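Bornell Opens Its Simulation Lab to the Public, Clutter Included 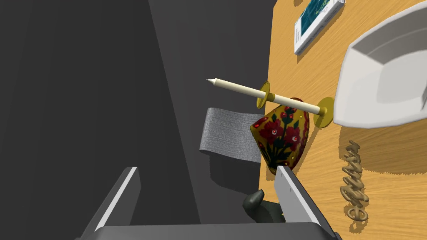

Bornell will open the doors of its robot simulation lab to visitors in November, giving the public its first chance to steer a gripper around a tabletop that exists only in software. Doors open at 10 a.m. Coffee will be physical.

The open day centers on Nakido, the company's simulator for training robot arms to pick up household things. Visitors will take the controls at one of 5 stations and try to clear a table strewn with objects that have no business being together: a flower-painted cone, a cream-colored spindle, a word in looping script, a swatch of gray cloth. Staff have had months of practice and will try not to look smug.

"People arrive expecting a robot that makes breakfast," said Mirela Araújo, who heads the simulation group. "We hand them a controller and ask them to pick up a cone lying on its side. After a few minutes they have a lot more sympathy for the robot."

The Nakido library currently holds 322 objects, and the group plans to reach 500 by next summer. Additions are chosen for their awkwardness. Round things that roll, thin things that lie flat and anything that tapers are all welcome. Mugs are no longer accepted, the library having plenty of them.

Each table is laid out by a program with no sense of decorum. Objects land at odd angles and lean on each other, much as they do on the desk of Kastriot Nikolaidis, who wrote the program and denies any influence.

"I have been asked to add a tidy mode," Nikolaidis said. "I am looking into it very slowly."

Two guided demonstrations will run during the day. At 11 a.m., Despina Athanasiadis will show how a grasp is planned, tried and scored. At 2 p.m., Rok Begović will replay a selection of failed attempts from the past year, with commentary. The second session filled up first at last year's staff preview - a fact the planning team has chosen to take well.

Visitor attempts will be recorded, without names, and may be added to the training data. Anyone who would prefer their efforts forgotten can say so at the front desk.

Admission is free, but places are limited to 101. The original limit was 100, until someone's mother asked to come. Children are welcome with an adult and, going by the preview, will probably get the better scores.

To reserve a place or arrange a press visit, contact Beca Mostyn at the Bornell press office.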